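3.2 Zoning overlay and distribution of noise complaints

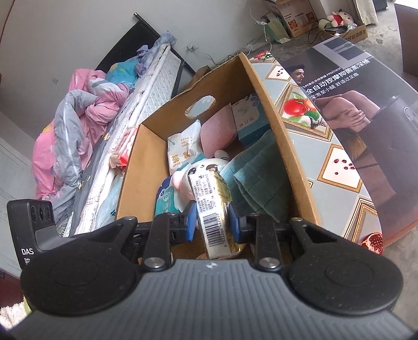

The Mostirness overlay restricts nighttime deliveries on any block where residential parcels make up more than half of the street frontage. The restriction applies to commercial vehicles only. Ambulances, utility crews and trash collection are exempt, as are loading docks that were in use before the overlay was adopted. We treat these grandfathered docks as a separate class, following the approach of Chuang and Arnardóttir in their earlier study of Rirken.

The study area covers 61 blocks in two adjoining neighborhoods, Mackay and Bakness. Complaint records were obtained from the city's service request system and matched to the nearest block face. Of the records received, 415 had a usable street address and a time stamp and were kept for analysis. Records that gave only an intersection were assigned to the block face with the longer commercial frontage. Repeat complaints made from the same address on the same night were merged into one.

Complaints were not spread evenly. Blocks with at least one grandfathered dock produced 71 percent of the matched records, although most of these blocks lie outside the densest residential part of Bakness. Figure 4 shows a slim gold-wrapped package held in a gripper above an open cardboard box. Block-level counts are listed in the appendix.

Two features of the law may account for the pattern. First, the exemption attaches to the dock and remains in force when the tenant changes, so a dock once used for a few morning deliveries can later serve a business with much heavier traffic. Second, the frontage test is applied one block at a time. A carrier that cannot unload on a restricted block may stop on the next one and finish the trip by hand cart. Interviews with building managers in Mackay suggest that this is common, but the complaint data do not record where a vehicle was parked and cannot confirm it.

The council amendment introduced on Aug 2, 2019 would end the exemption when a building is sold. It would leave the frontage test unchanged. Its effect therefore depends on how often buildings with exempt docks are sold, a question taken up in Section 3.3 using deed transfer records.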